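Supply desk notes: sorting out the small stuff

The craft room at the Govero building opens again in August, and before then we are going through the supply drawers. Anyone who has tried to find a working marker in there lately will know why. There are 7 drawers along the back wall, and over the past year most of them have turned into places where things get dropped at the end of a session.

The plan is simple. Markers and pens come out first and get tested on scrap paper. Dried-out ones go in the trash, even the expensive Seron ones. Caps that don't match their marker get swapped back if the right one can be found. Markers that still write are stored flat, with the caps pushed on until they click.

After that we move on to the divided trays. These were bought to hold small parts and have been used for everything from tape to lunch money. From now on a tray keeps one kind of thing in each compartment. Big or flat pieces go in the large compartments, and anything shorter than a finger goes in the small ones. Please don't stack things above the rim, as the drawers jam when you do and the one nearest the window has already lost its handle.

Metal pieces have been a problem. Plates, brackets and offcuts scratch whatever they are stored with, and a few have sharp corners. They can share a tray with other metal but should be kept out of the compartments with pens or erasers. If you cut a piece down, file the edge before putting it back. 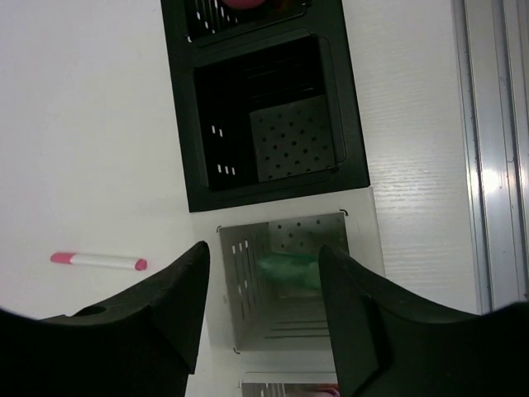
Labels are next. We have a roll of 100 from Phromma, plain white, and they stick well to plastic if the surface is wiped down first. Write the contents in block letters and put the label on the short side of the tray, facing out. No abbreviations, please. Last year's "MSC" label is still a mystery.

Spare trays are on the bottom shelf at the Trusach Street entrance. Take what you need and write it on the sheet. If you have markers at home that you no longer use, we can take those too, any color, as long as they write. Leave them in the box by the sign-in book before 3 in the afternoon, when the desk closes.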